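Chapter 4
Drinks at the Counter: Glass, Spout, Tray

Before you start. Read this once through, then again with a glass in your hand. The exercises at the end assume you have access to a dispenser of some kind, any kind. A bar tap will do. So will a water tower in an office hallway, or the soda head at a snack counter.

What you should get out of this chapter:
Picking the right glass for the drink and the spout
Where to hold it, and where not to
Setting the gap between rim and nozzle
Reading a drip tray
Closing down a station at the end of a shift

4.1 Why a whole chapter on filling a glass

Fair question. Most new staff think they can already do it. Then a busy lunch comes along and the counter is sticky by noon, half the glasses have thumbprints on the rim, and somebody is mopping under the stools. Small errors, repeated. At the Kokidik canteen, where much of this book was tried out, one counter poured 1139 drinks in its busiest week of January. Spill a spoonful on each and work out what you wiped up.

So, slow first. Speed comes by itself.

4.2 The glass

Three questions. How tall? How wide at the mouth? How thick at the base?

Tall and narrow keeps the fizz in and takes up less room on a tray. It also tips easier. Short and wide is stable but splashes if the stream lands hard. Ribbed or fluted walls give wet fingers something to hold on to, which smooth walls dont. They also hide small scratches, good for the look of the thing, bad for inspection. Run a fingertip around any ribbed glass before it goes out on the shelf. Chips like to sit where the pattern meets the lip.

Clear glass over colored, for training anyway. You want to see the level. You want to see the lemon pip, the lipstick, the dull film that means the dishwasher needs attention.

Temperature. Never take a glass straight from the washer to a cold pour. Let it stand. Twenty-five minutes on an open rack is the house rule used in this book; your site may have it's own.

4.3 Holding it

Lower half of the glass. Always. The top third belongs to the person drinking. Fingers around the side, firm enough that it won't turn, no squeezing. Stems by the stem, handles by the handle, tumblers below the middle.

Bring it in from the front or the side, level, and stop with the rim just short of the nozzle. Short of it, under it, never up around it. Nozzle inside the drink means the nozzle is now part of everybody's drink. If there is a slotted plate below, keep the glass upright over the slots so drips have somewhere to go. 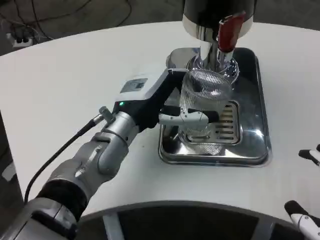

Orathai Phromma would put the gap rule more strictly: pick one distance for the whole counter and stick to it, because two people pouring at two heights will give customers two different drinks. Her view is also that beginners should practice with plain water for a full shift before they touch anything with bubbles. We agree on the water. On the gap, we leave more room for judgment, since spouts differ and so do glasses, but if your team is large her way is easier to teach.

4.4 The pour

Start straight for still drinks. Tilt for fizzy ones, then bring the glass upright as it fills. Watch the level and leave the spout alone, it will do what it does. Stop early. Almost every spout gives a little more after you close it, and that little more is what runs down the side.

Wait for the last drop. Count to two in your head. Then move away, down first and out second, so the rim clears the nozzle without a knock. A knocked rim is a chipped rim, sooner or later.

Set down on a dry surface. If the base leaves a ring, wipe the base, then the table.

4.5 The tray and the table

Keep the surface near the station clear. Pale tabletops show everything, which is useful: coffee, syrup, rust from a tired fitting. Any cord near the pouring area gets routed where a wet cloth won't drag it.

Lift the drip plate and look under it. Clear liquid is normal. Cloudy liquid means it has been sitting. Sticky means someone is stopping late, see 4.4. A standard Nivent tray holds 700 ml, so empty it well before that, carrying a full one across a room is a skill nobody needs.

Chrome spouts and collars: soft cloth, warm water, mild soap, dry at once. No scouring pads. Streaks on chrome look like dirt from the customer's side even when they are clean.

4.6 Words used in this chapter

Rim gap: the space between the lip of the glass and the end of the nozzle.
After-drip: what comes out once the spout is closed.
Drip plate: the slotted or punched cover over the tray.
Ring: the mark left by a wet base.

Try it. Fill four tumblers of the same kind with water, one after another, to the same height. Line them up at eye level. Write down the differnce between highest and lowest, then empty them and do it again with your other hand. Keep the numbers, you need them for 4.7.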